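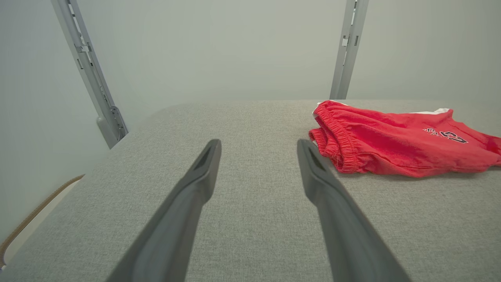 A padded tabletop in light gray woven fabric.

Singer Ming-te Chou found alive after search in Sisisau reserve

The singer and composer Ming-te Chou has been found alive in the Sisisau reserve, north of Corgate, four days after being reported missing. The Corgate police department confirmed the identification shortly after 7 a.m. and closed the missing person alert at the same time.

Chou, 43, was located by a ground team in a drainage cut below the Neves ridge trail. The singer was conscious and able to give a name and date of birth. A rescue medic recorded a fractured left ankle, dehydration and a low body temperature. Chou was moved by stretcher to the fire road and transferred from there by ambulance to Corgate General Hospital, where the condition was listed as stable.

The family issued a two-sentence statement through Chou's record label, Clesa. "Ming-te is safe and is being cared for. We thank the search teams and ask for quiet while the recovery begins."

Chou was last seen leaving a rehearsal space in Corgate in the early afternoon. The singer had been due back at 6 p.m. for a sound check ahead of a concert at the Old Exchange, a venue that seats almost 500. When calls went to voicemail, the concert was canceled and the tour manager, Helmut Ackermann, contacted the police. The department opened a missing person file at 8:40 p.m. and classified it as medium risk. The classification was raised to high risk the following morning, after officers found Chou's car in the parking area at the southern entrance to the reserve.

According to the department, the car was locked and showed no damage. A jacket and a phone charger were inside. The phone itself had last connected to the network at 3:12 p.m. through a mast on the eastern side of the reserve. Coverage in the valleys west of the Neves ridge is poor, and the signal data could place the phone only within a broad arc that took in both the lake shore and the upper trails.

The initial search area was drawn from that arc and from the distance a person on foot could cover before dark. It came to 2597 acres, divided into sectors by trail and watercourse. Sectors nearest the parking area were given first priority, followed by those along the lake. The ridge sectors were searched on the second day from the main path only, as rain had made the side slopes unsafe for ground teams.

A helicopter with a thermal camera flew on the first two nights. Low cloud shortened both flights, and dense tree cover limited what the camera could pick up. Drones were used on the third day over the open ground near the lake, and dog teams worked the trails between the southern entrance and the ranger station. One dog showed interest at a junction where a minor path leaves the ridge trail, but the scent was not picked up again farther on.

The search plan was revised on the third evening after a walker responded to the public appeal. The walker reported passing a person who fit Chou's description near the junction at around the time of the last phone connection, heading downhill. Search managers moved the side slopes west of the ridge to the top of the list. Ground teams returned to the area at first light, by which time the rain had stopped, and one of them heard a call from the drainage cut at 5:50 a.m.

The police said Chou had apparently slipped while leaving the minor path and had been unable to climb out. The phone was recovered nearby with a flat battery. No other person is believed to have been involved, and the department does not plan further inquiries beyond a routine interview once doctors allow it.

Ackermann, who has managed Chou's tours for several years, spoke briefly outside the hospital. He said walking before a performance was a normal part of the singer's working day and that the choice of the reserve had caused no concern when it was mentioned at rehearsal.

"We had a start time and a return time, and the return time passed," he said. "After that we gave the police everything we had, and they did the rest. I have spoken to Ming-te. The conversation was short, but it was a normal conversation."

He asked fans who had traveled to Corgate to help with the search to go home and not to gather at the hospital. The department repeated the request, saying that cars left along the reserve access road had delayed a team vehicle on the third day. The road and the southern parking area will stay closed until equipment has been removed. The Neves ridge trail is open from the northern side, but the minor path has been taped off while rangers inspect the edge.

Chou first came to notice as a session singer and later moved into solo work, with songs built on close vocal layers and sparse piano. The most recent album was released by Clesa in the spring, and the Corgate concert was to have been the opening date of a tour in support of it. Chou also writes for film, and a score completed last winter is in the final stage of mixing. The label said that work is not affected.

The remaining June dates have been withdrawn. Tickets bought online will be refunded automatically to the card used for the purchase. Tickets bought in person must be returned to the box office that sold them. Clesa said no new dates would be set before the singer's doctors had been consulted, and that any decision on the fall concerts would be announced on the label's website.

Several messages published on social media during the search claimed that Chou had been seen in other cities, and one account posing as a relative asked for donations. The police said none of the sightings was supported by evidence and that the family had not authorized any fundraising. Anyone who sent money to the account is asked to report it to the department's fraud desk and to keep a record of the payment.

A hospital spokesperson said surgery on the ankle was planned for later in the day. The next update on Chou's condition will be issued by the label.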